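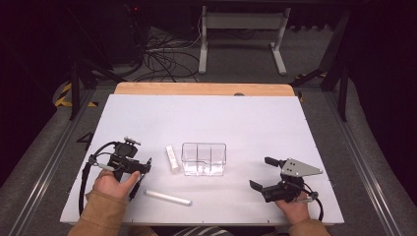 Figure 11.1 Handheld grippers at a marked workstation.

Chapter 11
Setting Up a Safe Work Cell

Most injuries around small automated equipment come from ordinary causes: a cable underfoot, a sleeve near a moving jaw, a part left where a hand needs to go. The rules in this chapter deal with those causes first.

Before work begins, the operator should be able to answer three questions. Where do the cables run? Which floor areas are marked with hazard tape? What belongs on the board, and what does not?

Section 11.1 covers floor marking and station numbers. Section 11.2 covers cable routing, using the Sillside shop layout. Load limits for gripper jaws are in the table on page 121.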